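Paid sessions: come fold, roll and sort things with our hand-held grippers

Rankin Street studio, Rerkenville
Sessions run through March

Hi! I run the demonstration sessions at Grultov, and I'm looking for people in and near Rerkenville who'd like to get paid to do small household chores over and over at a table. You don't need any robot background. If you can fold a dish towel, you can do this (and if you fold it badly, I still want you, I've got plenty of neat folders already).

What I need is the way people move their hands when they're handling soft stuff. You hold a gripper in each hand, squeeze to close the fingers, and do the task the way you'd do it at home, as far as two fingers per hand will let you. We save every run, and our arms learn from the good ones and a fair number of the clumsy ones too.

Right now I'm mostly on cloth. Baby muslins, napkins, pillowcases, that sort of thing. Cloth is a pain! It slides, it bunches up, and the corner you want is always under the other corner. My current favorite is rolling up a thin printed cloth, which sounds like nothing until you try it with two flat pads where your fingertips used to be. Most people are grumbling for the first ten minutes and then get oddly competitive about it.

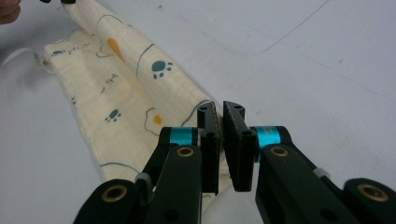 What a session looks like

You come in, I show you the grippers, and you get as much practice as you want before we save anything. Then we do short runs of one task, swap the item, and do it again. A session lasts 2 hours with a break in the middle, and there's tea, coffee and a pretty decent snack drawer. You can sit or stand.

If you'd like to try remote control as well, tell me. We have a second station, Clendholm, where you drive a pair of arms from across the room. It's slower and takes more patience, so I only book it for people who have done a hand-held session first.

Pay

$135 per session, paid the same week. If you have to leave early, you still get the full amount.

Who can sign up

Anyone 18 or over who can comfortably squeeze and release a trigger for a while. Lefties very welcome, I'm short on you. Please skip this one if you have a sore wrist or thumb at the moment, and write to me when it's better.

We record the table and your hands, plus the gripper movements. I'll go through the consent form with you before we start, and you can ask me to delete your runs later.

I'm trying to get to 1000 good cloth runs before April, so mornings and evenings are both open. Use the sign-up form on the Grultov page, put "cloth" in the subject box, and tell me which times suit you. I answer everything myself, usually after 4 p.m.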